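Section 3: Setting up the pay gap report in Pliro

Read this before you run anything. Pliro will give you a figure for the pay gap between men and women within seconds of loading your staff list. I would not show that figure to anyone until you have done the steps below. Most of the bad reports I have been sent were run on the default settings.

3.1 Load the staff list

1. Export the payroll file from Lubis as a plain table. Use the December file if you have it, as the spring ones often lack bonus pay.
2. In Pliro, choose Staff, then Load.
3. Check the row count against your own. Our test file had 1415 rows and Pliro dropped two of them without a warning.

Note: rows with no contract hours are treated as full time. The supplier calls this a sensible default. It makes part-time women look far worse paid by the hour than they are, or hides them altogether, depending on how your payroll records them.

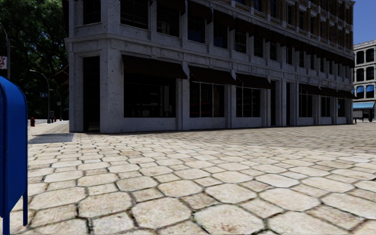

Blue mailbox beside the paving

3.2 Choose the comparison groups

1. Open Groups and turn off Auto-match.
2. Sort jobs by grade first, then by type of work.
3. Merge any group with fewer than three people in it, or you will be publishing somebody's salary.

Caution: Auto-match puts jobs together by the words in their titles. "Office manager" and "site manager" end up side by side whether or not the work is of equal value. It also splits jobs that belong together, and the gap appears to shrink. Be wary of any setting that improves your result. 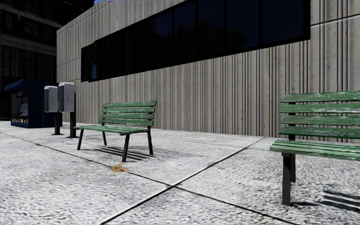

Ribbed concrete wall and dark windows

3.3 Set the leave rules

1. Under Absence, tick Show parental leave separately.
2. Leave the Padum adjustment off.
3. Save the rules under a new name, so that the next person can see they were changed.

The Padum adjustment claims to estimate what people on leave would have earned. I have read the notes that come with it twice and still can't say where the estimate comes from. Anjani Sinaga asked the supplier and was sent the same notes.

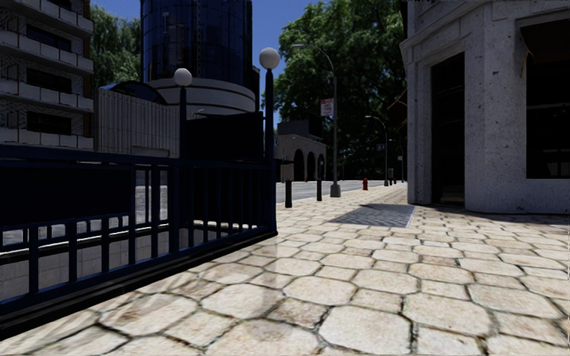 If your managers insist on having it, run the report both ways and print the two results on one page.

3.4 Run and check

1. Choose Report, then Run draft.
2. Pick some 200 rows and work out the hourly pay by hand.
3. Compare the middle figure as well as the average. A few high earners can drag the average a long way.

Note: the green tick at the end means the file was complete. It says nothing about whether your pay is fair. For sending the report on to Kekeveck, see Section 4.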